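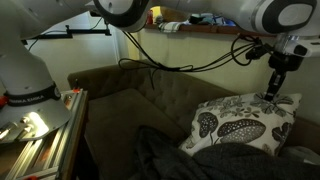

Arm stops dead when the cables swing, any ideas?

Posted by plungate_tinkerer

Hello all, and sorry in advance for the length of this. We have a Franka arm on a bench next to a sofa, and it spends its days picking up a patterned pillow and a blanket and putting them down again. It had done 3,530 runs with hardly a grumble. Then in April we fitted a longer set of cables to the gripper, and since then it halts partway through a reach, nearly always when the arm is stretched out towards the far end of the sofa. The software reports an unexpected force and that's that until I clear it. It managed 9 stops yesterday afternoon alone. The cables hang in a bundle below the arm, tied near the wrist, and I've checked every plug twice. The pillow isn't heavy at all! Could the joint sensors be going, or am I missing something silly?

Posted by Boledero

Turn the collision threshold up. Worked for me.

Posted by takagi_bench

Welcome, and please don't apologise, I'd much sooner have too much detail than too little. I'd leave the threshold alone for now, with respect to the poster before me. It's there so the arm gives up before it hurts somebody, and people do lean over a sofa without thinking.

My money is on the cables. A hanging bundle has weight of its own, and if you never told the controller about it, the arm feels a pull it can't explain. Ours at Plonbridge weighed 200 grams more than the old set (I used the kitchen scales, don't tell anyone) and it swung like a bell rope whenever the arm changed direction. Loops are a nuisance too. One of ours used to catch on the edge of the furniture and let go again, so by the time I'd walked over it looked perfectly innocent.

Press the stop and keep everyone clear before you touch anything. Then clip the bundle along the links with a bit of slack at each joint, and put the new weight into the payload settings. After that, run the reach slowly with nothing in the gripper, 12 times or so if you have the patience, and watch the cables the whole way instead of the fingers. If it still halts with everything clipped up, then I'd start wondering about the sensors and get on to the supplier.

Posted by plungate_tinkerer

Thank you, that's ever so kind. The payload settings still have the old cable weight in them, so I'll begin there and clip things up tomorrow morning.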